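One fold down the middle
By Amber Kramer

I went to Lilldale in May expecting to be told that folding would change my life. I have read that claim on the backs of enough books. Wilma Coppens has taught folding for most of her working life, and she made a different claim within a minute of my sitting down, which was that most people can't put a single straight fold in a single square thing.

"They think they can," she said. "Then you hand them a ruler."

Her course, Onent, runs in sessions of 30 minutes. That sounded short for something people pay for, and I told her so. She said it was too long for what most students had in them.

I asked what happens in a first session. One fold, she said. Bring one side over to the other, let it settle, press from the middle out. I asked what happens in the second session, and the answer was the same. 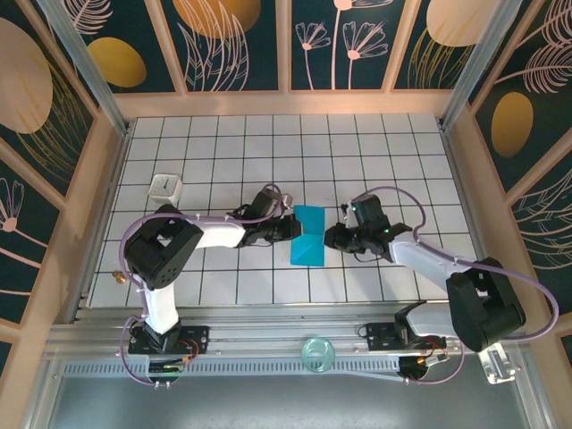

"You get the ones who want to jump ahead," Coppens said. "They want the crane, or the shirt that stands up in the drawer. I ask them to open what they've just folded and look at where the line went. It wandered. It always wanders at the start."

I pointed out that a shirt with a wandering line is still a folded shirt. She agreed, which I hadn't planned for. Her point was that a small error in the first fold gets carried into the next one. By the fourth you have something that leans. I tried this at home later with a dish towel and have to report that it leaned, though I'm not convinced the towel was square to begin with.

She is fussy about surfaces. White tile with dark grout is her favorite, and she talks about it the way other people talk about good knives. The lines give you something to line up against, she says, and a bright blue piece shows its shadows well against the white. I wondered whether a sheet might catch in the grout. "If you press over the line, you'll feel it. So don't press over the line."

That seemed to me like a strange thing to praise in a work surface.

"A plain table is fine too," she said. "You'll just argue with me more about whether it's straight."
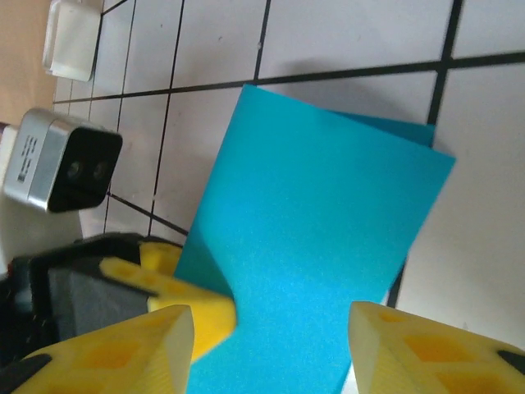
We did argue, mostly about the shelf-standing method. A piece folded once and left partly open will stand on its edge, and Coppens teaches this as a test. If it stands, the fold is good. I don't buy it. Stiff stock will stand with a terrible fold in it, and a limp rag will fall over with a perfect one. I put this to her twice.

"Then use the same piece every time," she said. "You're comparing you with you."

Fine. It's a better answer than I had expected, but it still leaves the test measuring something nobody at home needs measured.
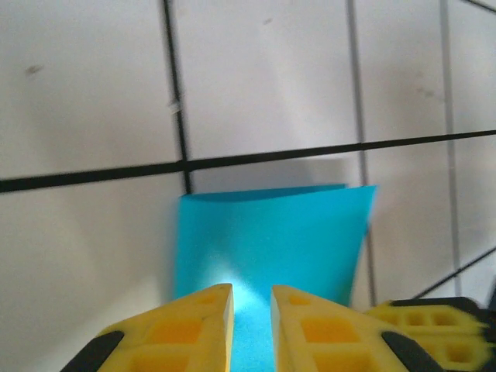 Does any of it last?

Rosario Serra took the course and now helps run it, so I weighed his enthusiasm accordingly. He told me his linen closet has stayed in order since he started. I asked if I could see the closet. He laughed and changed the subject to paper weights – he prefers the heavier stock from Ouellet, and could have kept going for the rest of the afternoon.

Coppens was blunter. "People go home and stuff the drawer again. Of course they do. Some of them will still fold the tablecloth properly at holidays."

I asked whether that was worth the fee. She said I should ask the ones with tablecloths.

I don't own one. I did buy a pack of blue sheets on the way out, and I've folded four of them. The third was close to straight.

Last updated in May

Comments

Jolene Hollis
I took Onent two years ago and the standing test drove me up the wall. Still do the middle-out press on pillowcases, though. Works better than starting from the corner.

Vichien Pongsiri
Your towel wasn't square. They never are after a few washes. Fold to the hem and ignore the corners.

Jolene Hollis
@Vichien the hem on mine is worse than the corners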